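4.2 Wrist views and contact labels in the sock task

The sock task was the longest of the tasks we collected on the Cladden bench. The arms had to pick socks from a table, pair them by color, and hang them from hooks on a rail. Each arm carried its own wrist camera, and all streams were recorded together. We used the wrist streams alone to label contact events, meaning the moments when a finger first touches cloth or when cloth passes from one gripper to another.

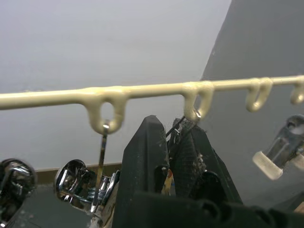
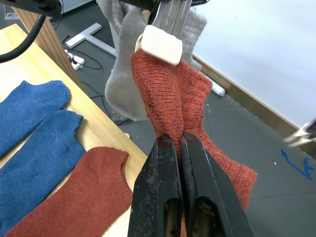
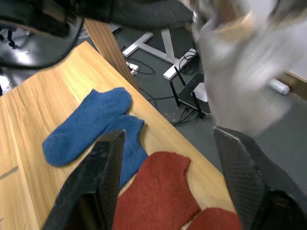 Figure 6. Wrist camera views from the sock task. Top: fingers near the looped rod, with hooks through two of the loops. Middle: a rust-orange sock held between black fingers at its lower part and a pale pad at its top. Bottom: fingers over the tabletop, with blue and rust-red socks.

We collected 44 episodes over two sites, Wirkstead and Pudau. The layout was the same at both, but the lighting was not, and the Pudau episodes have more glare on metal parts. An episode ended when the operator pressed the stop pedal or after 900 seconds. Operators were told to work at a normal pace and not to restart after a dropped sock. Drops were kept in the data and given their own label.

Labels were made in two passes. In the first pass, an annotator watched the wrist stream at half speed and marked each contact event to the nearest video frame. In the second pass, a different annotator saw only a short window on both sides of each mark and could move it, delete it, or leave it alone. Where the two disagreed by more than six frames, the event was sent to a third person. Most of these cases were handoffs. During a handoff both grippers touch the same piece of cloth, and the cloth often covers the fingertips of the receiving arm, so the start of contact has to be judged from how the fabric moves.

We then trained the contact detector of Cisneros on the labeled windows with no change to its backbone. The input was one wrist stream plus the gripper opening width. We also tried adding the overhead stream. This helped on table picks and made almost no difference on handoffs, where the arms tend to block the overhead view of the cloth.

On held-out episodes the detector found roughly 90 percent of table picks within the allowed window. Handoffs were clearly worse. The usual error was a late detection: the model waited until the giving gripper had opened. Removing the opening width from the input reduced this error but raised the number of false events during free motion, so we kept it in the final model.

Motion blur was the second source of error. When another arm crosses close to the camera it can fill a large part of the image, and the detector sometimes reads the passing edge as cloth. We tested a simple filter that drops any detection made while the mean optical flow is above a fixed threshold. The filter took out most false events of this kind. It also removed a small number of real contacts made at high speed, mainly from one operator at Pudau. All results in Section 5 use the filter unless stated otherwise.

We did not label events at the hooks in this round. Contact there is between metal and metal as often as between metal and cloth, and our two-pass procedure was not written for it. The hook segments are included in the release without contact labels.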